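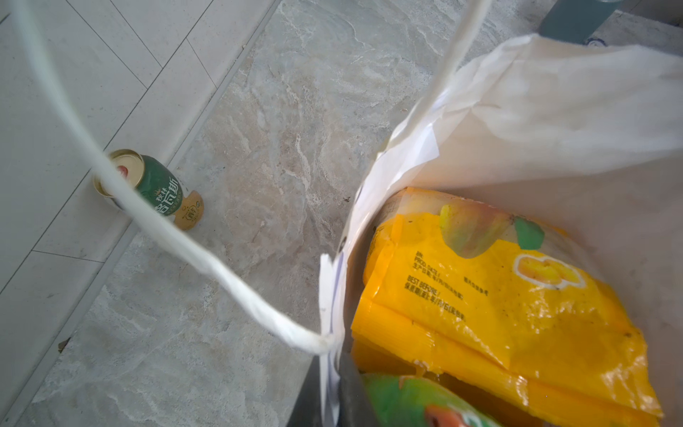

How long does dried mango keep once the date on the packet has passed? I give it 2 months if the seal is good and the packet has stayed out of the sun, then I stop eating it.

---

Went through the snack bags this morning. There were more than I thought. I buy things at Kpodo on the way home, put the bag down in the hall and forget about it until I need the bag.

---

Yellow mango packet first. Production date and best before are both printed on it in black, with Chinese next to them. I write the best before month on a strip of tape and stick it on the front so I don't have to hunt for the small print again.

---

Green packet was underneath it. Going in the same drawer.

---

Drinks cans go in the metal bin downstairs. It's emptied in April and then not again for ages, so I rinse them first. Ants last year.

---

Someone asked where the good dried fruit is. Tarnetti has it on the back shelf, past the noodles. Kpodo is cheaper but they run out. I haven't tried Omia since they moved.

---

Plastic bags: I keep the white ones with long handles and throw out anything with a hole. The long handles are better for the hook behind the door. The short ones slide off.

---

Current limit is 40 bags. I had 93 before I sorted them. I took the extras to the Nonden market stall and the woman there was happy to have them for vegetables.

---

Folding method, for the person who wanted it. Flatten, press the air out from the bottom, fold in thirds lengthwise, roll toward the handles, tuck the handles in. Takes a few seconds each once you get used to it.

---

Not folding the crumpled ones. They go straight into the bathroom bin as liners.

---

Also wiped the floor tiles along the wall. Drink drips dry sticky and you don't notice them on a marble pattern until your sock does. Warm water and a bit of dish soap, then a dry cloth.

---

Drawer order now: fruit at the front, crackers in the middle, candy at the back. Oldest date on top. If it doesn't fit in the drawer I don't buy more.

---

Correction to the fruit post. Tarnetti moved it to the shelf by the register. Went back at 5 pm and checked.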